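Bring Back the Two-Part Miniseries

I miss the two-night miniseries. I don't mean the eight-episode limited series, which we have plenty of (my watchlist is basically a landfill of them). I mean the old network kind, where you got two hours on one night, a big cliffhanger, and then two more hours the next night, and that was it. Done! You went to work and talked about it and moved on with your life.

I got thinking about this again because my friend Flora Moncrieff lent me her old tapes of The Winter of 1888, a two-parter neither of us can find streaming anywhere. It's a blizzard story. There's a schoolteacher, a railroad man with a secret, and a doctor who drinks. You know within nine minutes who is going to freeze. I loved it anyway, and I stayed up way too late with part two.

What these things had going for them was pace. Four hours with commercials is a bit over three hours of story, so the writers had room for side characters but couldn't wander off with them. The doctor gets one good speech about his wife and then he's back in the snow. If somebody made it today he'd get a whole flashback episode, probably in black and white, and I'd be folding towels through it.

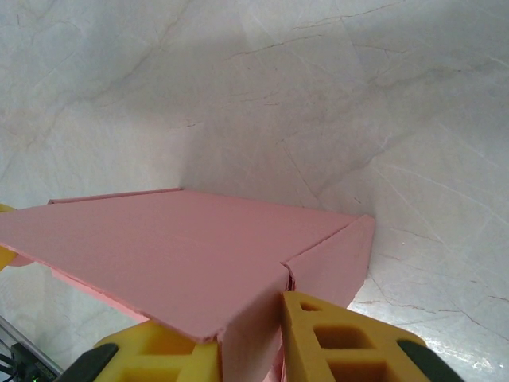

And the casting was so much fun. You'd get a sitcom dad playing a killer, or a soap star with a terrible Irish accent, plus one truly great older actor who showed up for three scenes and acted everybody else off the set. Half the pleasure was yelling "wait, is that her?" at the television.

Eilidh Kerr and I argue about this every December, when we trade lists of what we watched that year. She says I'm nostalgic and that most of those productions looked cheap. Well, yes! The blizzard in Flora's tape is plainly soap flakes, and the same wagon goes by at least twice. But I've sat through 60 minutes of very expensive fog this month on a prestige drama I won't name, and I couldn't tell you one thing that happened in it. Give me the soap flakes.

I'd settle for one a year. Pick a disaster or a bank robber or some awful rich family, hire a few faces I half recognize, and tell me part two is on tomorrow at nine. I'll make popcorn and leave my phone in the kitchen.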